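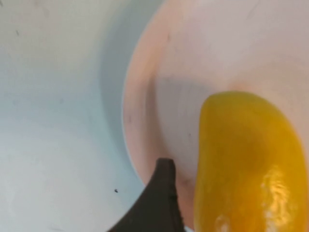
Pale bowl, something yellow in it.

Stamville pottery fair, October. Notes typed on the bus home so forgive the spelling.

Got there at 5 past ten, parking lot already full. Ended up behind the feed store and walked. Entry is cash only at the side gate, cards at the main one, no sign telling you which. 96 stalls this year according to the flyer. Did maybe the first hall properly and then rushed teh rest.

Narell had the corner spot again. Big serving platters, dark glazes, prices up on last year. Did not buy. Lovely rims though. Next to them Grusteo, all small stuff, egg cups and salt dishes, very busy, couldn't get near the table until lunch.

Best part for me was the Louro kiln tour out back. 30 minutes, groups go in on the hour. They open up an old gas kiln and talk you through the shelves, the cones, what happens when a glaze runs. Kid in front asked if you could bake pizza in it. Guide said they get that every tour. Noisy in there, stand near the front if you want to hear anything.

Food: one soup van, one waffle van. Soup line was long, waffle was cold in the middle. Bring a sandwich.

Seconds table is in hall two, behind the raffle. Go early. By 2 pm only chipped mugs and a lot of odd lids left. I got a little pitcher with a wonky handle, pours fine.

My raffle ticket was 716, won nothing. Bus back leaves from the church, not the fairgound gate, almost missed it. Would go again, earlier, and with smaller bills.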